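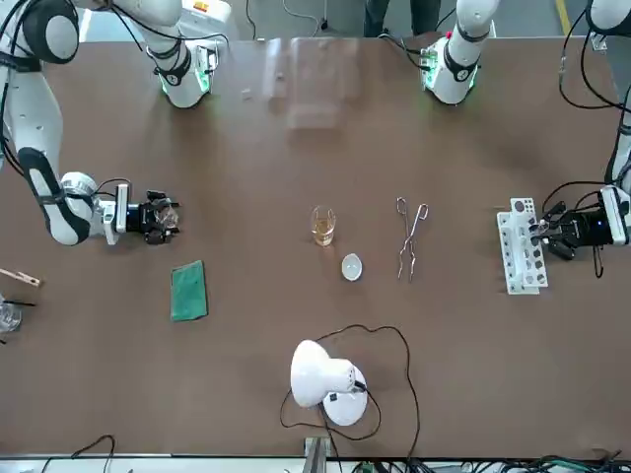
Photo: Clultell Lab Supply

Glassware and Bench Items: FAQ

Can I put a beaker of hot liquid straight on the table?
Use a pad or a heat mat. Wood finishes mark easily.

Do your racks fit all test tubes?
No. Check the hole size on the product page — the Leemans rack has only one size.

How do I clean an evaporating dish?
Warm water and a soft sponge. No steel wool.

Can I return tongs?
Yes, within 30 days, unused.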